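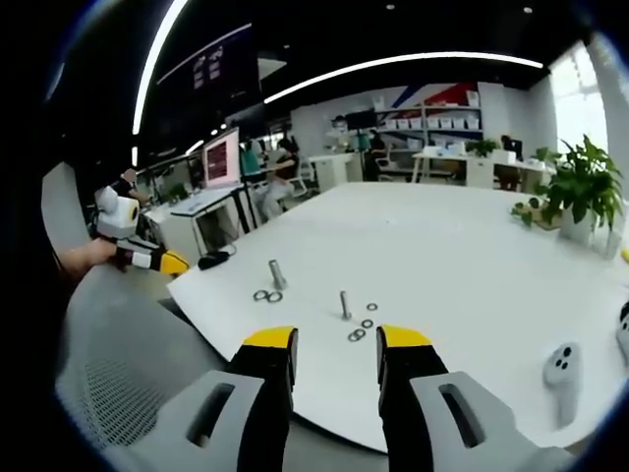
Bench notes, April, afternoon

Started on the small parts before lunch and stayed with them longer than planned. The large white table was the only surface big enough to spread things out and still leave elbow room. The subject today was washers, and which of them go with which bolt.

The parts list from Ornberg gives a stack for each bolt: flat washer, flat washer, nut. It does not say whether both flats go under the head or one goes on either side of the joint. The drawing shows one on either side. The text under the drawing says "pair under head." I have written to them about this before and got a revised drawing with the same text.

Procedure used. Stand the bolt on its head, thread up. Put its washers down flat next to it. Move on to the next bolt. A bolt on its head takes up almost no room and can be read from any seat, and the thread is off the table. The weakness of the method is that an upright bolt goes over if the table gets bumped, and then it rolls. A washer laid flat stays where it is put but is hard to pick up again with short fingernails. Sliding it to the table edge works. So does a damp fingertip, though I don't like doing that with plain steel.

Washers first, then. The Bomonwood bag is marked as one size and I don't believe it. Checked with the calipers: most are fine, a few have a bore 0.2 mm tight and will start on the thread but bind at the shoulder. Those went back in the bag with a knot in the neck. The bag was sold as 200 pieces. I did not check that.

Second job, the shaft. It stands on its collar without help, so the collar face is square enough for my purposes. Put a straightedge against it to be sure and saw no light.
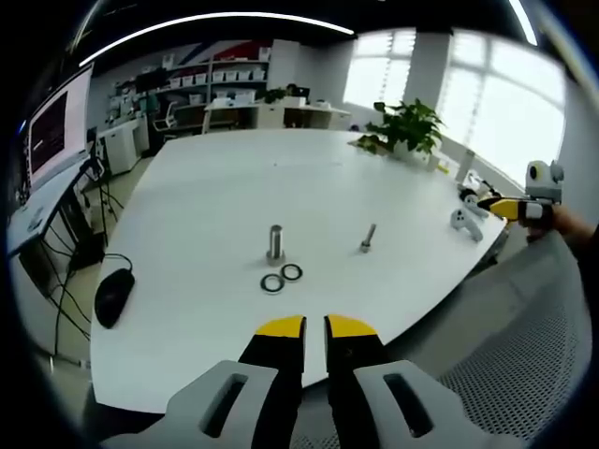
The rings are the part I was least sure of. Lương supplies them in one packet with no sizes printed on the individual rings, only an order number ending in 149 on the outside. Laid flat next to each other they are hard to tell apart by eye. On the shaft they are easy: the right one needs a slight stretch and then sits down evenly, the wrong one twists and shows a flat spot. Test fit only, no grease. Grease goes on at final assembly, a thin film, wiped back.

Bolt check was quick. Ran a nut down by hand to the end of the thread and back off. One bolt was gritty in the last 4 turns. Brushed it out, tried again, better. I would still rather use it somewhere that doesn't matter.

Coffee at this point. Also turned the plant so that the other side gets the window.

Torque is still open. The Irkness sheet gives a value for lubricated threads and none for dry. Mine will be dry. I will start low and mark the heads with paint pen so any movement shows up later.

To do: write to Ornberg again about the washers, get a shallow tray with a rim, label the ring packet on the inside as well as the outside. Calipers need a new battery, the display was fading by the end.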